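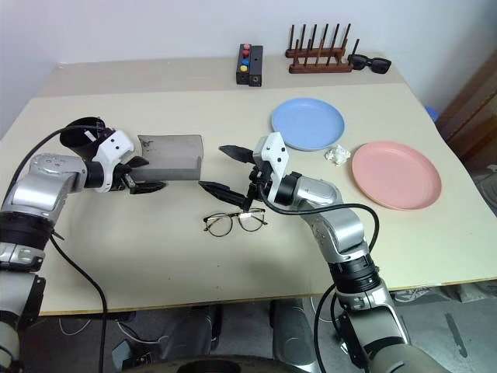
*The table as of this afternoon: gray container, glasses, two plates, paper ball, black box at the back.*

# How do you keep a shared table from turning into the place where everything lands?

**Asked in Home Organizing › Small Spaces** · 435 views

Hi all! I love this table. It's cream, it's big, it goes with everything, and I waited a long time to have room for one after we moved to Grolterby. The trouble is that every single thing in the apartment ends up on it. Right now there's a blue plate and a pink plate (plastic, round, we use them for snacks constantly), my round glasses, a crumpled piece of paper, and one of those see-through gray containers that I bought to FIX this exact problem and which is now part of the problem.

I've got the container on its side at the moment and I'm wondering if that's the way to go – open end facing out, so you can slide things in like a little garage? Or should it stand up the normal way? I tried it upright for most of May and it just filled with receipts.

What I'd like:

- a spot for the glasses that I can find without wearing glasses
- plates back in the kitchen without me having to nag
- enough clear table for a 500-piece puzzle, or at least the edges of one

I don't want to buy a whole system. Ideas very welcome, I'm kind of excited to finally tackle this!

---

### Reply 1 · marked helpful by 9 people

Oh, I had this table! Well, a brown one, but the same life story.

Sideways is great for flat things like mail, because you see the whole pile from your chair and it can't get very deep before it looks silly. It's not so great for glasses. Anything you push in slides to the back and then you're fishing around, and the lenses get rubbed on the way in and out. I see yours have thin metal frames, so I'd be a bit careful with those! Fold them, set them lens side up, and give them something soft. I cut a square of felt to about the size of a paperback and stuck it at the end of the table closest to the bedroom. Took me ten minutes and I've used the same spot ever since.

For plates, try clearing them at one fixed time. We do it right before we turn the TV on. Whoever has the remote takes the plates. The kids fight over the remote, so the plates go pretty fast.

And put a wastebasket within arm's reach of the table! I moved ours over from the desk and the paper balls stopped the same week.

### Reply 2

get a drawer unit. I have the Zorau one, 3 drawers, fits under the table, love it

> **Comment from the asker:** It does look cute! Trying to get by with what I have first though.

### Reply 3 · marked helpful by 10 people

Fun project! I'd start by taking everything off, wiping the table down, and leaving it bare overnight. Next day, only put back what you reached for. In my case that was a lamp and a pencil cup, and I'd been convinced I needed all of it.

Then look at what sits along the wall. You have a small black box back there – does it need to live on the table? If it does, line the container up next to it so the storage is all in one strip and the front stays open for your puzzle. If it doesn't, that strip is free and the container can have it.

On upright or sideways, I'd go upright but with a divider. Cereal box cardboard works fine, cut a little shorter than the sides so it doesn't catch your fingers. Receipts in the front part, everything else behind. Empty the front part when it's full. I used a Dimatden tray with a piece of cardboard like this for years before I got around to making a nicer one.

One more thing about puzzles: do them on a sheet of foam board. You can lift the whole thing off at dinner and slide it under the couch.

> **Comment from the asker:** Bare overnight starts tonight! The felt is cut too (green, it's what I had). Will report back on the container, leaning toward upright with the cardboard.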